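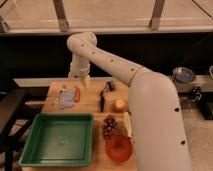
3.2 Arm and table setup

The Sornero cell is built from one white arm, one wooden table and one fixed camera. The arm and the table were set up in January and have not been moved relative to each other. The camera looks over the whole tabletop, so that the tray, the objects and the gripper can be kept in one view for most arm positions. The green tray stays at the left side near the front edge and serves as the goal area in the placing tasks. Objects are put down by hand in the remaining space.

Before a block of runs, the operator brings the arm to a rest position, checks the bolts at the base and wipes the fingers with a dry cloth. The fingers are then opened and closed 8 times under no load. If the closing width differs from the stored value, the gripper is homed again from the control program. This was enough in all but 4 cases. In those, a finger pad had shifted on its mount and was taken off, cleaned and glued back on.
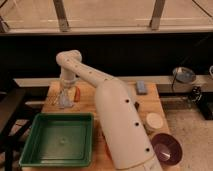

The second check concerns reach. Joint limits in the Gusden controller are set more tightly than the maker's defaults, so that the wrist cannot pass below the table surface. We found that these limits drift in effect when the base has worked loose, even by a small amount, as the table height seen by the arm is no longer the one it was taught. The operator therefore lowers the closed gripper over three marked points and compares the height at each with a feeler gauge. A difference greater than the thickest gauge leaf means that the base bolts are tightened and the points taught again. The whole check takes almost 3 minutes.

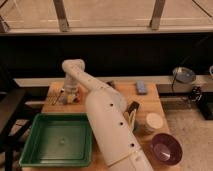

Low grasps near the back of the table put the most load on the wrist. Small items there call for a steep approach, and in early runs the fingers pressed into the wood before closing. We lowered the downward speed over the last part of the move and added a stop on motor current. No finger pads have had to be replaced after that change. Cables along the outside of the table are checked by hand at the end of the day and logged in Fustusar together with any error codes.

Figure 3. The arm working over the table, with the green tray at the left and kitchen items set out on the wood.
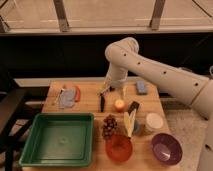

Rigoberto Agudelo and Kevin Villanueva
Pylypenko Laboratory, revised 2022-06-05

3.3 Changing the object set

When new objects are added, the grip force has to be set again for the soft ones. We start from the lowest force in the table of stored values and raise it one step at a time until the item can be lifted and held. Bowls are gripped at the rim and use a separate setting. Clear plastic items are hard to find in the camera image, and their start positions are entered by hand.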